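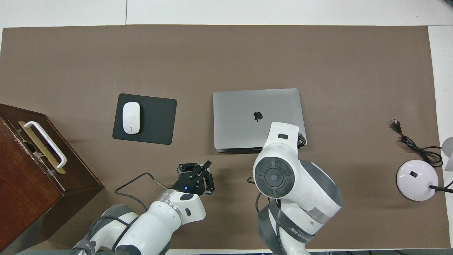 Section 4. Laying out the desk

By Technical Documentation, Piven
Revised August

4.1 Scope

This section covers the placing of the desk mat, laptop, mouse pad, wireless mouse and storage box on a Piven flat-top table. Assembly of the table itself is covered in Section 2. The steps apply to both the Idis and the Okoth tops, except where a difference is noted.

4.2 Before starting

Clear the tabletop and wipe it with a barely damp cloth. Dry it fully. Moisture trapped under the mat will mark a white top within a few weeks, and marks of this kind are not covered by the guarantee.

If the mat has been stored rolled, lay it face down on a clean floor overnight. Do not iron it or use a hairdryer on it.

4.3 Fitting the mat

1. Place the mat on the table with the smoother side up.
2. Align the near edge of the mat with the near edge of the table. A strip of tabletop may remain uncovered at the back and at one side. The mat need not be centred.
3. Press from the middle outwards with the flat of the hand until the mat lies level.
4. Check the corners. If a corner lifts, weight it with a book for an hour.

Note: the mat must not be trimmed on the table. A blade will go through it.

4.4 Placing the laptop

1. Close the lid and disconnect all leads.
2. Set the laptop down in the centre of the mat, parallel to the near edge.
3. Open the lid fully and confirm that it clears any shelf or wall behind.
4. Close the lid again before placing the remaining items.

Caution: do not slide the laptop across the mat. Grit under the feet will score the surface. Lift it with both hands.

The Okoth top is 1,198 mm wide. Where a second laptop is to be used, place each one midway between the centre line and the end of the table.

4.5 Mouse pad and mouse

1. Place the mouse pad beside the laptop, on the side of the hand that will use it. Left-handed and right-handed layouts are equally suitable.
2. Leave a gap of 19 mm between pad and laptop.
3. Stand the mouse on the pad with its buttons facing away from the user.
4. Move the mouse to each edge of the pad in turn. If the hand touches the laptop or the box, widen the gap.

A thick mat can be used without a pad, but tracking on plain brown paper is often poor — a dark pad with a fine weave gives steadier results.

4.6 Storage box

1. Carry the box by its handle, with the lid fastened.
2. Lower it on to a far corner of the mat, on the same side as the mouse pad or opposite, as preferred. It may be set at an angle to the table edge.
3. Keep it at least 200 mm from the mouse pad if the lid is to be opened during use.

Caution: check the handle fixings before lifting a full box. Tighten any loose screw by hand only.

Scuffs on a varnished wooden box may be treated with Beteo wax, applied away from the table. Allow 2 hours before putting the box back on the mat.

4.7 Final check

Confirm that no item overhangs the table and that the mat has not shifted. Reconnect the laptop and go to Section 5 — Cable routing.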